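Projects > Jornine > Progress reports > Laundry pickup

Progress report to the Antwi fund, May 3, 2025
Prepared by Ohemaa Baidoo

Dear Nayeli, and everyone at Antwi who reads these all the way through (we know you do, and we love you for it),

Since the March report we have recorded 1,225 pickup attempts with bedding and clothes left on the floor, and I'm very pleased with how it's going. Jinlong's new method picks the grasp point from the wrist view alone, looking for a fold that stands up a little from the tile - the old one went for the middle of the heap and often pinched nothing but a flat layer. On the 156 test heaps we kept aside, the new method lifted the cloth on the first try in 90 cases.

Big bedding is still the hard part. A duvet cover hides its own edges, and when two fabrics are tangled together the gripper may take one and leave the other. Shaimaa has labeled 700 views by hand, marking where one cloth ends and the next begins, and we hope that will help with exactly this.

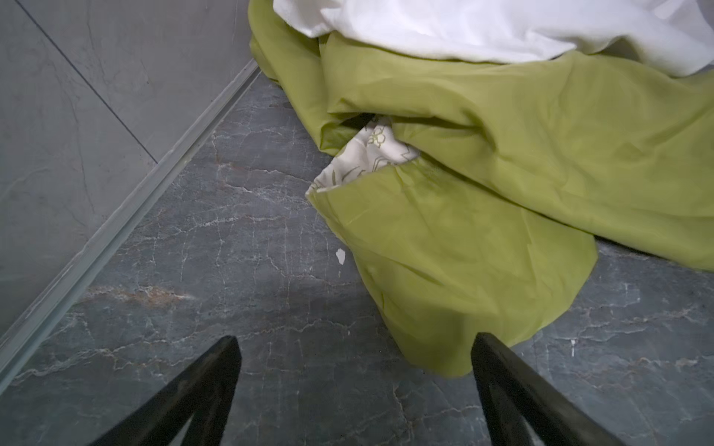 We would like to spend the next stretch on shiny fabrics and on dark, busy floors, where the depth readings get patchy, and Mackenzie will send the revised budget separately.

2 comments

Nayeli Huanca: Lovely to read. Could you split the first-try results by fabric next time?

Jinlong Lü: Yes, I have most of that already and will add a table.

Shared 4 times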